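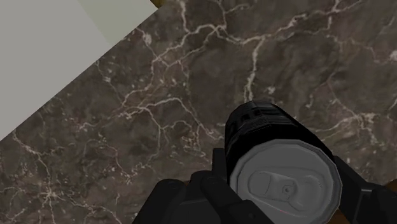

Unit 7: Testing filter media for airborne particles

3 min read

These notes go with the lab session at Burkbridge. Read them before you come in. The handout on fan curves is separate and you will need both.

Why small particles are not the hardest to catch

Most people assume a filter works like a kitchen sieve, so the smaller the particle, the more likely it is to get through. Fibrous filters don't behave that way. A particle can be stopped when it is too heavy to follow the air around a fiber (impaction), when it follows the air but passes close enough to touch (interception), or when it is small enough to be knocked about by gas molecules and wander into a fiber (diffusion). Impaction and interception get stronger as particles get bigger. Diffusion gets stronger as they get smaller. Somewhere in between, all of them are weak, and the filter lets the most through. We call this the most penetrating particle size. For many fine-fiber media it falls near 0.3 micrometers, but it moves with fiber diameter and air speed, so don't quote it as a constant.

Electrostatic media

Some materials carry a permanent charge, which pulls particles in and gives good capture at low resistance. The charge can be lost through contact with solvents or oily aerosols. A charged filter tested fresh from the packet may look much better than the same filter tested after an alcohol soak. The Mistcombe samples are charged and the Skeduvis samples are not. Keep the two sets apart.

Terms

Penetration: downstream concentration divided by upstream concentration.
Efficiency: 1 minus penetration, usually given as a percent.
Pressure drop: the difference in static pressure across the filter at a stated flow.
Face velocity: volume flow divided by the open area of the filter.

Worked example

The upstream counter reads 605 particles per cubic centimeter and the downstream counter reads 2. Penetration is 2 / 605, or 0.0033. Efficiency is 99.67 percent. Note how much rests on the downstream figure - with a reading that low, one extra particle per cubic centimeter changes the penetration by half. Use a longer sampling time downstream.

Lab procedure

1. Run the rig with no sample in the holder and compare the two counters. Write down the ratio. You will use it to correct every later reading.
2. Clamp the sample and check the gasket for folds.
3. Set the flow and wait for the pressure reading to settle.
4. Record upstream, then downstream, then upstream again.
5. Repeat at the second flow setting.

If the two upstream readings differ by more than a tenth, discard the run and start again from step 3.

Write-up

Plot penetration against particle size on a log scale, one curve for each flow. Mark the most penetrating size on each and say which way it moved. Chapter 2 of the Zalewska reader covers the single-fiber theory, and you may cite it without repeating the derivation. Include your raw counts as an appendix.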